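Canus puts sorting arms on the day shift at Huvthorpe

February — by the Canus press desk
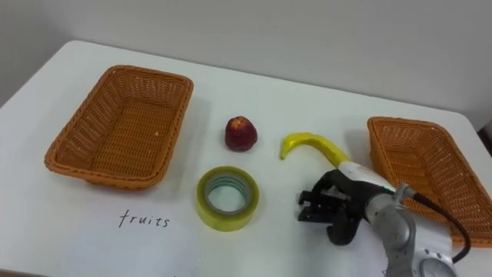
Sorting at our Huvthorpe site is changing. Three arms now on the day shift, supplied by Halilović, nine more to follow at Prindstead if the spring goes well. No jobs lost. Pickers who used to stand at the benches all day will move between setting up, checking and packing, and get a proper say in wich lines go over next.

Training is 7 hours, paid, done on site. Staff start with simple practise goods and baskets before going near a live order. Anyone who would sooner stay on hand sorting can — 50 places are kept for that.

Sunday working stops for the sorting team. Breaks stay as they are.

More from the press desk on request.

14 shares | 3 comments

Did hand sorting there for years, my wrists would of loved this.

No jobs lost "yet". Will believe it next winter.

Is the Prindstead training the same hours? Nothing on the notice board.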